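Inspection checklist with comments: hand-held gripper stations
Plandix workshop, Rarkbridge. June round.

How to read this list
Each point has one of three marks. OK means that I found it in order. REMARK means that the station may be used, but somebody must correct the point before the next round. STOP means that the station is not to be used until the point is closed. Under the mark I write a comment, as short as I can. The point numbers are the ones of our house rules, therefore they do not always follow each other.

Part A. The grippers

A1. Screws of the finger blocks are present and tight.
OK. I turned each one by hand with the small key, never with the electric driver. Please keep to this, the printed parts do not forgive.

A2. Threaded inserts sit level in the arm base.
REMARK. On one spare gripper from the cupboard an insert has lifted a little. It goes back to the bench to be pressed in again. The grippers at the station are in order.

A3. Inner pads are clean and without cuts.
OK. Tennis balls leave fibres on the pads and after a long session this changes the grip. Wipe with a dry cloth at the start and at the lunch break. No spirit, it makes the pad hard.

A4. Fingers close evenly on a test object.
OK. The test object is a tennis ball, taken at its widest part. Both fingers should arrive at the same moment. If one side arrives first, the ball turns in the grip, and the person corrects with the wrist without noticing it.
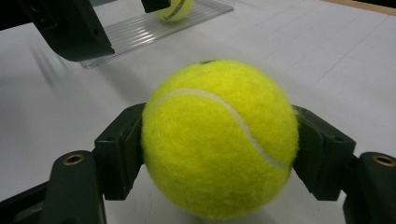

Hold the closed position while you count slowly to five, then open. The fingers must come back fully without help from the other hand. A gripper which needs help gets a STOP, also when it is only "a bit lazy", as was written in the last round.

A6. Closing force is within the limit of the house rules.
OK. The limit is 60 newtons at the finger. I measured with the Hauser gauge, which has a valid sticker. Write the value in the log and not only the word "good", please.

A7. No finger of the user can reach between jaw and housing.
REMARK. With small hands it is possible. I ask for a line of coloured tape on the handle to show where the hand must stop.

Part B. The table and the things on it

B1. The board lies flat and does not move when pushed at a corner.
OK.

B2. Grid lines are still readable.
OK, but they are faint. They should be drawn again when the board is next taken off. A start position which cannot be read from the grid is in practice a start position by feeling, and two persons do not have the same feeling.

B3. Only the objects of the present task are on the board.
OK. For the ball task these are the two balls and the clear tray. Cups, telephones and keys stay on the shelf by the door.

B4. Tray without cracks or sharp edges.
OK. Pass a thumb along the ridges and around the handle slot. The clear plastic hides a crack very well, so the eye alone is not enough.

B5. Metal rails without burrs, end caps fitted.
REMARK. One end cap is missing. I did not find it under the table. Until a new one comes, the end is covered with tape.

Part C. The person at work

C1. Sleeves are close at the wrist, no rings, no bracelets.
OK.

C2. Both cables run on the outer side of the hands and do not cross over the work area.
OK. Check this again after each change of person, and have the new person make one full reach to both sides before the work starts.

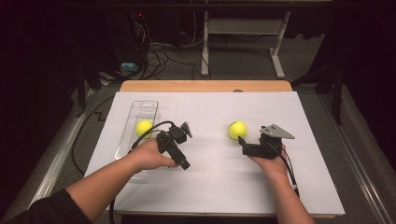 Issue 2, page 2

C3. Free reach to all positions without leaning on the rail.
OK. The height of our table is 71 cm. For tall colleagues this is low and they start to lean after some time. A pause of five minutes in each hour is in the rules and it is not a present from the supervisor.

C4. The person knows the stop word and has said it aloud once.
OK. It sounds childish, I know. Say it anyway.

Part D. The floor and the equipment behind

D1. No loose cable where people walk.
STOP for visitors, REMARK for trained users. Cables on the carpet must go under a cover or be fixed along the wall. I wrote the same in the last round.

D2. Stands and tripods stand firmly, feet outside the walking way.
OK.

D3. Power boxes have air on all sides and do not lie among tangled cables.
REMARK. Sort the bundles and put a label on both ends of each cable. The Trarum labels in the drawer hold well on thin cables.

D4. Floor markings are complete.
OK. Press down the corners when they lift.

Closing of points
Write the point number, what was done and your initials in the log. D1 comes first, then A2 and B5. The log hangs on the hook beside the station, and the pencil should hang there too.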